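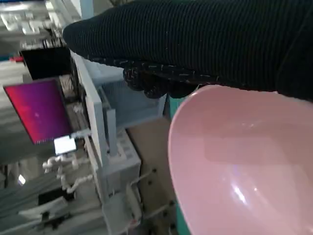

When Refilwe Zulu first put her name down for the robotics club at Halport, she thought she would be building something with wheels. "I had this picture in my head of a little buggy that went around the room and didn't bump into things," she says, laughing. "And then I got there and Hakim was putting bread on a table."

I have come along to talk to three members of the team, and to Clodagh Ó Dubhghaill, the teacher who has looked after the club since it was six students and a box of secondhand motors. We have ended up in the corridor outside the workshop with mugs of tea, partly for the quiet and partly, I suspect, so that Clodagh can keep one ear on what is going on behind the door. The club is now up to 40 members over the two campuses, and she seems to know what every one of them is building, or trying to build, or has lately given up on.

The bread belongs to the Nastau project, named after the street where the old clubroom used to be. The task sounds like nothing much when you say it out loud. There are some bakery rolls and a bowl, and the robot has to pick up the rolls and put them in the bowl, using two hands, without squashing them.

"People hear that and they're very polite about it," says Donal Hayes, who does most of the arm control. "My nan said, 'That's lovely, dear, and when will it do the dishes?' But bread is a terrible thing to pick up! Every bun is a different shape. If you squeeze it like a block it goes flat, and if you're too gentle it just rolls off on you. We spent the whole of July on grip and nothing else, and I was dreaming about buns by the end of it."
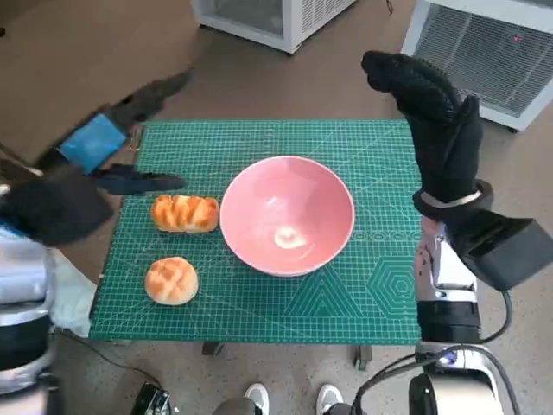 Two rolls, one bowl and the cutting mat, with both of the robot's gloved hands in view.

The gloves were something I particularly wanted to ask about, and Hakim Ngui was happy to oblige. He is the quietest of the three until you get him onto materials, and then you had better have a full mug. Bare fingers were too slippery on a glazed top, he explains, and the first pair of gloves they tried bunched up at the knuckles and caught on everything. They went through gardening gloves, kitchen gloves and a pair that Refilwe had been given for skiing and never worn.

"I still haven't got those back," she puts in.

"You don't want them back," says Hakim. "They've got custard in them."

The mat was Refilwe's idea. She sews at home and had noticed that the table looked much the same all over to anybody trying to say where a bun was. With a grid on it, she says, you can write down where you put things and set them out the same way the next day, and when Donal rings you in the evening to say a run went strangely, you both know which square he means. It is the sort of thing that saves a good deal of arguing, and from what I could gather there had been a good deal of arguing.

I asked how they keep track of it all, and was shown a logbook – a real one, paper, with a cracked spine – in which every attempt is written up by hand before it is typed into the computer. The latest entry on the day I visited was number 2088. Some entries are a single word. One of Donal's says only "why". Clodagh insists on the book, and she isn't sorry about it.

"If they type it, they type what they think should have happened," she says. "If they have to stand there with a pen they write what they saw. I'd sooner have an ugly page that I can believe. And they go back to it, you know, more than they'd ever admit to me."

The pastries come from the bakery on the corner, which sells the club its day-olds cheaply. That brought its own trouble, as a day-old bun is a good bit firmer than a fresh one, and the grip that suits the one can be hopeless with the other.
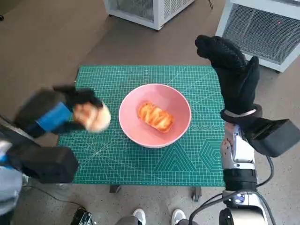
"So now we mix them up on purpose," Refilwe says. "Round ones, long ones, the flat sticky ones with the swirls. Whatever's left on the tray. We used to choose the nice easy rolls and get very pleased with ourselves, and then Oisín came in and swapped them all while we were at lunch."

Oisín Ní Chonaill, who ran the club before Clodagh and still drops in, has never apologised for this, and all three of them agree he was quite right. I'm told he has been asked to choose the bread for the showcase on 13 April 2019, and that he won't say what he's bringing.

As for what comes next, there is some disagreement. Hakim would like to try fruit. Donal wants to make the whole thing faster, and Refilwe wants a second bowl, so that the robot has to sort as well as carry. "Two bowls isn't much to ask for," she says, with a look towards Clodagh, who is already getting up to see what the noise was.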